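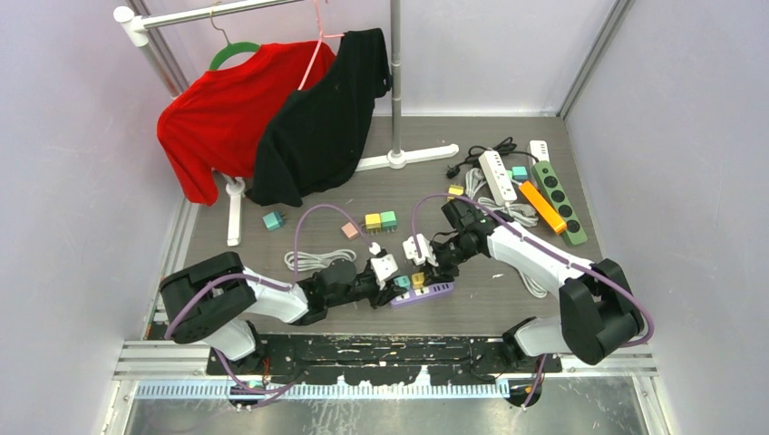 Clothes rack with red and black long-sleeved shirts.

Nishad Residents' Association
Minutes, general meeting, 25th June
Present: S. Turunen (chair), S. Sengar (minutes), Y. Tripathi, S. Kushwaha
Apologies: P. Kaushik

1. Previous minutes
Accepted as circulated. Moved Tripathi, seconded Kushwaha.

2. Stormwater levy
Balance of the drainage account is $1062. Hirnitz has quoted $2000 to clear and reline the culvert at the lower gate. Tripathi asked that the quote be itemised. Carried over.
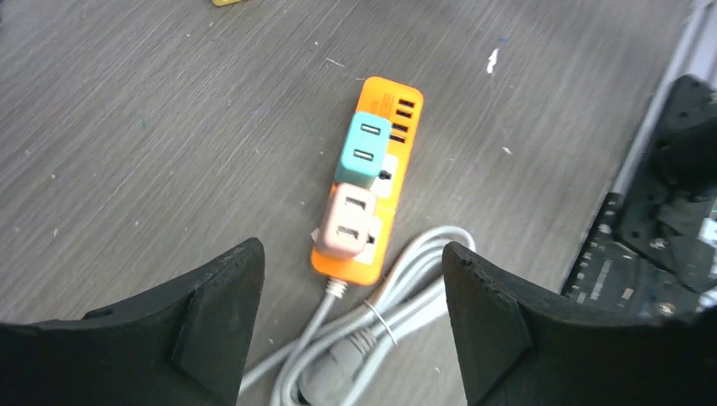 Orange power strip with teal and pink adapters.

3. Footpath lighting
Two lamps on the eastern path remain out. Council has the fault report. Kushwaha to follow up in writing.

4. Verge planting
Unent can supply 400 tube stock grevilleas in October.
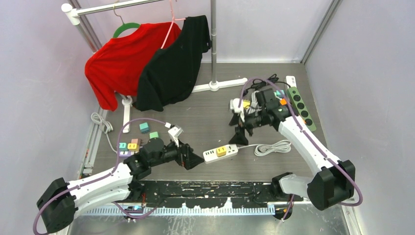 Spacing to follow the council verge guide, with no planting within 2 m of the kerb at driveways. Order approved, Sengar against.

5. Correspondence
Letter from Fletaseo regarding bin collection. Noted.

Meeting closed 8.40 pm.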